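# The long life of a towel

The linen room at the Stotimbridge baths is in the basement, behind the boiler, and it holds 1,687 towels. Femke Jansen knows the figure because she counted them in March, over two evenings, when the baths were closed for retiling. She had been told there were over two thousand. The missing ones had gone home in swimming bags, been torn up for cleaning or worn away in the wash.

Jansen has run the laundry at the baths for 12 years. Before that she worked at Drilura, the mill on the Naltlow road that once made most of the towels in this part of the county. The mill still weaves, on a smaller scale, and still supplies the baths. She buys from people she used to sit beside at dinner time.

A towel is a simple piece of cloth with one odd feature. Two sets of warp threads run along its length. One is held tight and makes the ground of the cloth. The other is left slack, and when the loom beats the weft up against it, the slack threads are pushed into loops. The loops are the pile, and they do the drying. More loops mean more surface for water to cling to, up to the point where the towel becomes so thick that it won't dry itself before the next person needs it.

Hotels tend to like a thick towel because it feels expensive on the rail. Public baths can't afford one. At Stotimbridge a towel may be used, washed, dried and folded three times in a day during the school holidays, and a heavy cloth holds up the whole line. Jansen orders a medium weight with a short loop and a doubled hem. The hem matters more to her than the pile. Most of the towels she throws out have gone at the edge first, where the stitching rubs against the drum.

Then there is softness, on which everyone who uses a towel has an opinion. New towels feel soft in the shop partly because of the finish put on them at the mill. That finish also sheds water, so a new towel often dries badly until it has been through the wash a few times. Jansen washes every delivery twice before it goes upstairs. Regulars still complain that the new ones "slide about".

She doesn't use fabric softener. It coats the loops, and after a few months the towel pushes water round the skin. Her advice for towels at home is dull and cheap: use less powder than the packet tells you, don't fill the drum, give each towel a hard shake before you hang it, and leave room between them on the line. A towel that has gone stiff has usually got old soap in it. Two washes with no powder at all will bring most of them back.

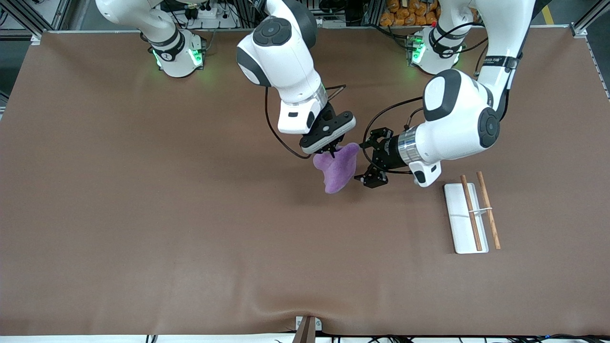 *Purple towelling-type cloth, gathered up from the work surface.*

Colour brings its own problems. The baths had white towels until the 1990s, then changed to a dark green that hid stains and faded to the shade of pond water. White can be washed hot and treated harshly, and it shows at once when it isn't clean. Dark colours hide dirt but give up dye for months. Jansen keeps a separate bin for anything red or purple that turns up in lost property, after a bad afternoon with a child's beach towel and a full load of whites. The pink ones were used in the staff changing room for years.

The green towels were made at Drilura on looms that have since been sold. In its busy years the mill ran day and night, and 115 people worked in the weaving shed. Jansen started in the hemming room, at a long bench under north-facing windows. The bench had a brass rule let into its edge, worn smooth by sleeves. You learned to judge a hem with your thumb, she says, and you only went to the rule if the overlooker was near.

What the mill makes now is narrower in range. There are bath towels in two weights, a hand towel, a roller towel that sells mostly to village halls, and a line called Cele, which is an undyed cloth with a flat waffle weave on one side. Cele dries fast and packs small. Campers buy it, and so do people with damp bathrooms. Jansen has two at home and thinks they are ugly, though she admits they were dry by breakfast all last winter.

Old towels leave the linen room in stages. When the hem goes, a towel is cut down and oversewn to make a hand towel. When the pile goes thin, it becomes a floor cloth for the changing rooms. After that, the dogs' home at Naltlow takes whatever is left, as long as it has been washed and has no loose threads that could catch a claw. The last of the green ones went there in September 2022, in four sacks, along with a box of odd flannels.

The next order from Drilura is already on her desk, written out in pencil. It is for white again, medium weight, doubled hem. She would like a hanging loop sewn at the middle of the long side, where it won't pull the corner out of shape, and the mill has said it will cost extra. She is waiting for the price.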